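Week 6 handout: Learning bimanual tasks from simulated demonstrations
Course notes, A. Quartey, Plindham

6.1 Setting

We continue with behavior cloning. The policy takes camera images and joint positions and outputs a short sequence of joint targets for both arms. Training data comes from teleoperated episodes recorded in the Vula simulator. Last week's data covered one arm only, so the action vector is now twice as long and the gripper commands appear at two places in it. Check your index ranges before training.

6.2 Expanding a small dataset

The source set for this unit holds 200 human episodes. Each one is cut into object-centered segments: approach, grasp, carry, release. A new episode is made by sampling new object poses, moving each segment into the new object frame, and joining the segments with straight-line motion. The result is replayed in simulation and kept only if the task check passes.

For the current task set this gave 3,253 accepted episodes. Replay is open loop, so a small grasp error at the start of a carry is not corrected later. Most rejected episodes fail at that point.

Segments are assigned per arm. An arm with no segment to run holds its last joint target. Do not drop its entries from the action vector – the policy must learn to hold still as well as to move.

6.3 Letterboxing

Wide renders are scaled to the input width and padded with black at top and bottom. The padding is constant across episodes and carries no information, but random crops can shift it. Apply crops before padding. In the sample below, the right gripper holds a small brown block over a corner of the tan tray, and the left gripper is empty.
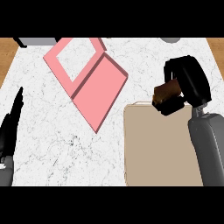

6.4 Evaluation

Run 60 rollouts per checkpoint with fixed seeds. Report the success rate and list failures by segment. A rollout counts as a success only if the object is at rest on its target and the gripper is open at the last step.

Seed 139 is reserved for debugging and must not be used in reported results.

Reading: Castaño notes, section on segment transforms.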